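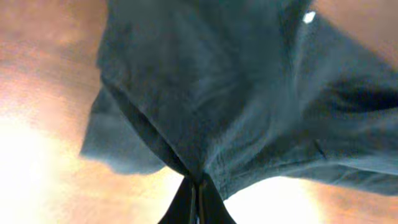

4.2 Recording the cloth examples

Before you start, check that the Plirar recorder shows a green light and that the wrist camera is clean.

1. Put one cloth on the table and spread it loosely. Do not fold it.
2. Move the open gripper down to the cloth and close the fingers slowly.
3. Lift straight up and wait 3 seconds – the model needs this still part.
4. Lower the cloth, open the fingers and press Save.
5. Change the cloth after every set. One full set is 266 examples.

Note: A failed grasp is also useful. Save it with the label "miss" and do not delete it.

Caution: Keep your hands away from the fingers while the arm is moving.

If the recorder shows code 717, stop and write to Rajkumari Tiwari before you continue.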